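Why Do Train Tracks Look Like They Meet?

When I was little, I lived near the old railroad crossing in Ellham, and I was sure something terrible was going to happen to the train. I could see it with my own eyes! The two rails started out nice and wide apart by my feet, and then they got closer and closer until, way off by the grain silo, they squished together into a point. How was a train supposed to fit through that?

My neighbor, Mr. Waldemar Wilczyńska, drove freight trains out to Drurkstead, so I asked him. He laughed so hard he had to put down his groceries. Then he told me that the rails stay the same distance apart the whole way there, and that my eyes were showing me something called perspective.

Far things look small

You know this part already, even if you never thought about it. Hold your thumb up close to one eye. It's huge! You could hide a whole house behind it. Now stretch your arm out. Your thumb is the same thumb, but it covers a lot less.

Light goes from a thing to your eye in straight lines. When the thing is close, the light from its top and the light from its bottom come in at very different angles, so it takes up lots of space in what you see. When it's far away, those angles get closer together and it takes up just a little. A mailbox that's 80 feet away looks only a quarter as tall as the same mailbox at 20 feet. (Four times farther, one quarter the size. I think that's really neat.)

So what about the gap between two rails? The gap is a size too! Close to you, it looks wide. Farther off, it looks narrow. Way, way off, it's so tiny that you can't see any gap at all, and the rails seem to touch. Artists call that spot the vanishing point.

It works indoors too

You don't need a railroad. Try a long hallway, a supermarket aisle, or the stripes on a wall. Lines that go across in front of you stay pretty level, but lines that head away from you start to tilt. Wallpaper is great for this, as long as the pattern goes in rows.
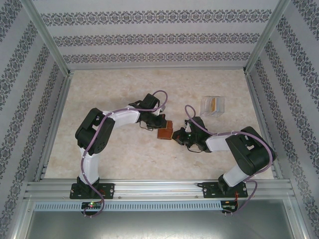
Rows of pattern go straight across the back wall but slant on the two side walls.

I got a little carried away with this once and checked every room in my aunt's house, including the bathroom. The ceiling edges do it, and so do floorboards and bookshelves if you stand at one end and look along them.

Draw your own road

You'll need paper, a pencil, and a ruler.

Draw a line straight across the middle of your page for the horizon. Put a dot on it. Now make two marks at the bottom of the paper, one on the left and one on the right, and use your ruler to join each mark to the dot. There's your road!

To add fence posts, draw a tall one at the side of the road near the bottom. Make a light line from its top to the dot, and another from its foot to the dot. Every other post has to fit between those two lines, so they shrink as they go. Squeeze them closer together as they get smaller, too. My record is 64 posts, but the last bunch were basically specks.

Next time you're in the back seat on a long straight road, look out at the telephone poles and see if you can find the vanishing point. If the road goes up a hill or around a bend, the point will move, and you'll have to hunt for it again.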